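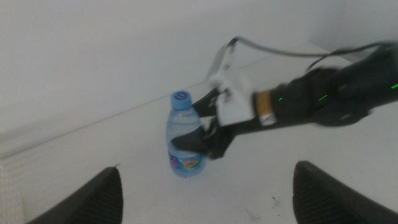
Bottled water, light blue cap

Subject: Re: [urnholm-politics] The Palma plan, explained again

From: Iara Riquelme

On January 17, 2020, Octavio Palma wrote:

> Friends, I see the same misunderstandings going around the list, so let me
> try once more. Urnholm has nine council wards. It has had nine wards since
> the mill was open and people walked to City Hall. My proposal takes us to
> six seats, all elected citywide, all serving four years. Every voter gets a
> say in every seat. How is that less democratic?
>
> As for the claim that this is aimed at Hurnwood or Skomley, I would ask
> people to look at my record. I have supported both neighborhoods for as
> long as I have been in politics. The petition has 706 signatures, from
> every part of the city. The clerk has them. If people don't like the idea
> they can vote against it in May.
>
> I would also ask that we stop calling it the Palma plan. I did not name it.

Octavio,

Thank you for this. I'll stop calling it the Palma plan as soon as you take "The Palma Plan" off the yard signs.

I've read the charter amendment twice now, once at the kitchen table and once in the parking lot at the dentist, and I'd like to go through it in something like order. Replying inline got messy last time and I ended up arguing with a paragraph I had written myself.

The six seats

You say every voter gets a say in every seat. True. Every voter will also get to be outvoted in every seat, which is a new experience for some of us and a very old one for Skomley. Under the wards, the bottom end of Skomley gets one council member who knows where the storm drain is. I didn't vote for her and don't care for her views on parking, but she knows where the drain is. Put all the seats citywide and the winning strategy is to knock on doors where turnout is high. That would be the hill. I have nothing against the hill. I've been to parties there.

You could have kept districts and drawn six larger ones. I looked for that option in the explanatory memo and found a single sentence saying it was "considered and found impractical." By whom, and on what day of the week? I would like to meet the person who considered it.

The money

The memo says a smaller council saves money. Our council members are paid a stipend that would embarrass a babysitter. Cutting three of them saves less than the city spent on the new lettering over the door at City Hall, the lettering that had to come down again for the apostrophe. If savings are the point, I'd start with the apostrophe.

Meanwhile a citywide race costs a candidate a lot more than a ward race. In a ward you can photocopy a flyer and wear out a pair of shoes. Citywide you need mailers, and for mailers you need donors, and then you need to return the donors' phone calls. I'm not accusing anybody of anything. I'm describing how phones work. 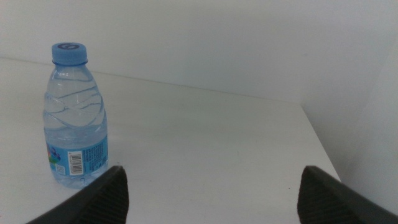

The signatures

I don't doubt the 706. I do wonder what people thought they were signing. The top line of the sheet, in large type, says "Give Every Voter a Voice." The amendment text is on the back, in the type they use for side effects. My neighbor signed it believing it had to do with the library hours. (She would also like the library hours looked at, if anyone from the library is reading.)

You say the names come from every part of the city. That could mean a great many things. If you have the breakdown by ward, please post it. I'll happily eat my words if Hurnwood turns out to be pouring in with support, and I'll do it on this list, where everyone can watch and correct my punctuation.

The calendar

Our May ballot has never drawn a crowd. Last time it was the sewer bond and a contested race for constable, and I waited behind 2 people, one of whom was looking for the restroom. The November ballot will have a presidential race on it. Practically everyone in Urnholm who can be coaxed to a polling place will be there already, pen in hand, in a terrible mood. If every voter deserves a voice, November seems like a decent time to ask for it.

I asked this at the last meeting and was told the May date was "already in the system." I have worked in offices for most of my adult life and I know what that phrase means.

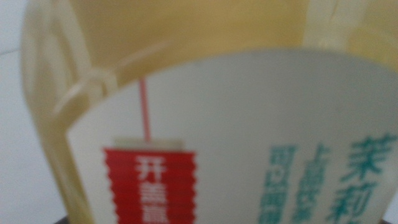 What I would vote for

I said last month that I'd stop complaining and offer something, so:

Six districts, drawn by someone who doesn't hold or want a seat. Or keep the nine and redraw them after the census, as we'll have to do anyway. Or a mix, with a couple of citywide seats on top of the wards, which Octavio himself liked well enough when he was running for one. I have that flyer. It's on my refrigerator, under the pizza magnet.

Any of these in November. I could live with the last one in May if the petition were rewritten so that the front of the sheet and the back of the sheet were introduced to each other.

As for your record on Hurnwood, I did look at it, as you asked. You voted for the bus shelter and against the bus. I grant you it's a nice shelter.

The charter hearing is at City Hall, upstairs room, and speakers get about three minutes each. The sign-up sheet goes out when the doors open and tends to fill with the same people, me included. If you live in Skomley and have never spoken at one of these, you can have my slot. Email me off list so we don't do the thing with forty replies all again.

Iara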